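Garment Handling at the Hadau Site: Gallery

Palomino line, returns and refurbishment. The arms work on the sorting and laying-out steps that used to fill most of a shift. Staff who did that work now split their time between inspection, labeling and clearing stops. Each station logs its stops by cause, and the log is read at the start of the Saturday shift.

Station 1: Soft surface

Laying out on upholstery. Fabric drags more on a woven seat than on a bench top, so grip points are set closer to the hem or cuff. Two arms, one parallel gripper with fingers open beside a red garment lettered BOSTON. Green indicator lights on both wrists.

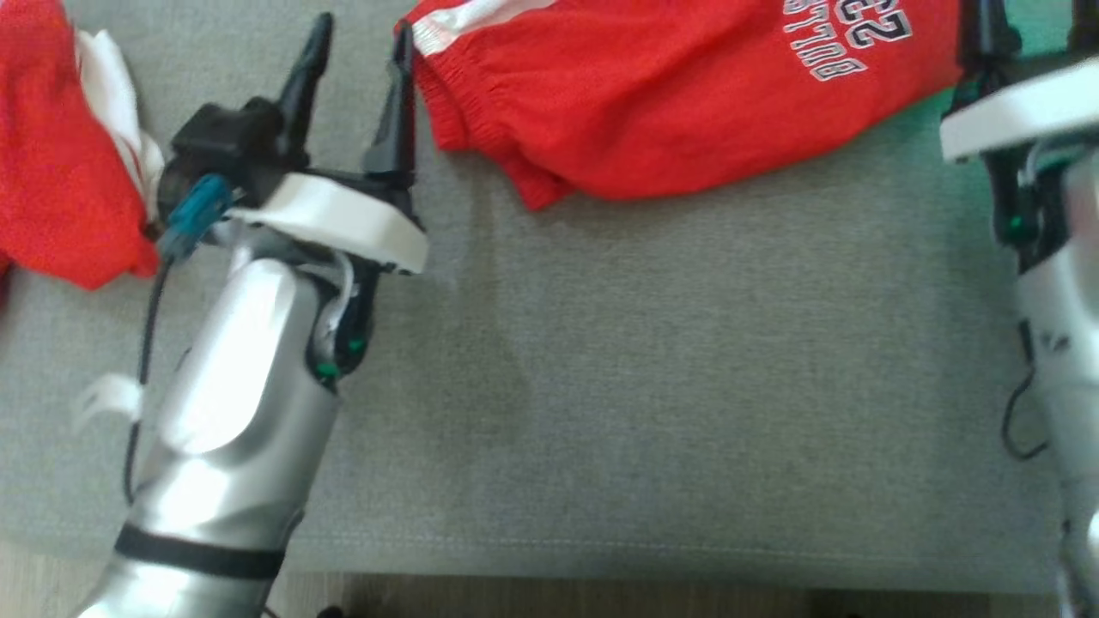

Station 2: Inspection

Still done by hand. Operators check seams, prints and elastic, then enter a grade in Nunex. The target is 300 pieces a shift, down from the old combined target, which counted folding as well. Two operators asked for higher tables and got them in November.

Station 3: Stops

Of 3856 cycles in the last log, 247 ended in a stop. Most were double picks. Clearing one takes a trained operator, and 21 people now hold that sign-off. The training is paid time and counts toward the Doter pay grade.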